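Mircombe Screen Club > Newsletter > Watching

Watching Listings Letters Back issues Join

Is Kulent really as slow as it is good?

2023-09-14

By now you will have been told to watch Kulent. I was told by four people in one week, two of whom hadn't seen it. The word they all used was "patient", and I have learned to be wary of that word when it is used of television. It can mean a programme that trusts you. It can also mean a programme with three hours of story and a contract for eight.

For anyone who has missed the fuss, Kulent is the Norwegian-Swedish thriller written by Åsmund Kvam and directed, for the most part, by Linnea Westerberg. Hedvig Eklund plays a probate clerk sent to the small town of Løken to list the belongings of a dead man. She opens drawers, she writes things down, and by the end of the first episode she has found a bank book in the name of someone who, as far as the parish records go, never lived. It's a good hook. I have no complaint about the hook.

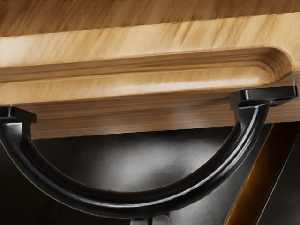

Top drawer, close up.

My complaint starts with the second episode, which spends sixteen minutes in one room. I checked, having first assumed my set had frozen. Eklund sits, gets up, reads a letter we aren't shown and sits down again. Friends tell me this is where the series "teaches you how to watch it". Perhaps. I have been watching television since I was small and didn't feel in need of the lesson.

What annoys me is that Kvam can plainly write. The row at the ferry office in episode three is as sharp as anything I've heard this year, two people being very polite about a stamp while a marriage ends behind the counter. The brother is a proper character, greedy and rather funny. Then we are back to fog. There is a great deal of fog in Kulent, and I began to suspect it of being on the payroll.

The mystery itself is thinner than it looks. Once you know about the second will (I won't say who has it) most of the fifth episode is people walking towards something you worked out in the fourth. Slowness is fine if there is something going on underneath it. I kept looking underneath and finding more slowness.
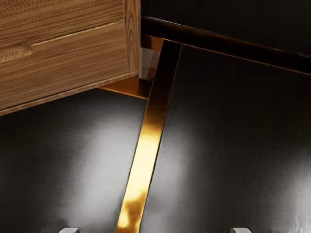

Kgomotso Jacobs disagrees with nearly all of this, and wrote to say that the letter scene is the whole series in small: Eklund's face tells you what the letter says, and if you look away to check the clock you will of course miss it. The fog, she adds, is only in two episodes.

I have been back and she is right about the fog, or nearly. It's in three. On the letter I'm not persuaded. I watched it again with the clock turned to the wall and what Eklund's face told me was that she'd had some bad news — which I could have guessed from there being a letter.
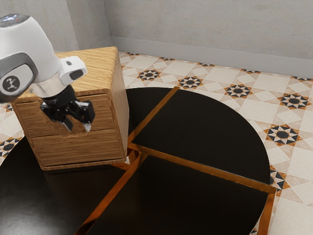

So is it worth eight evenings? I would say yes to the first, third and sixth, and to the last twenty minutes of the final one, when the brother comes home and the thing remembers it is supposed to be a thriller. The rest you could have on while ironing. I don't believe the talk of a second series either. The ending is shut tight, and anyone who prises it open will be doing so for the money.

Gadurell, the French series that has the same slot from November, is six episodes long and is said to be "brisk". We shall see. Sunil Bepari has the discs of the earlier version and will lend them to members, one at a time, returned in their cases please.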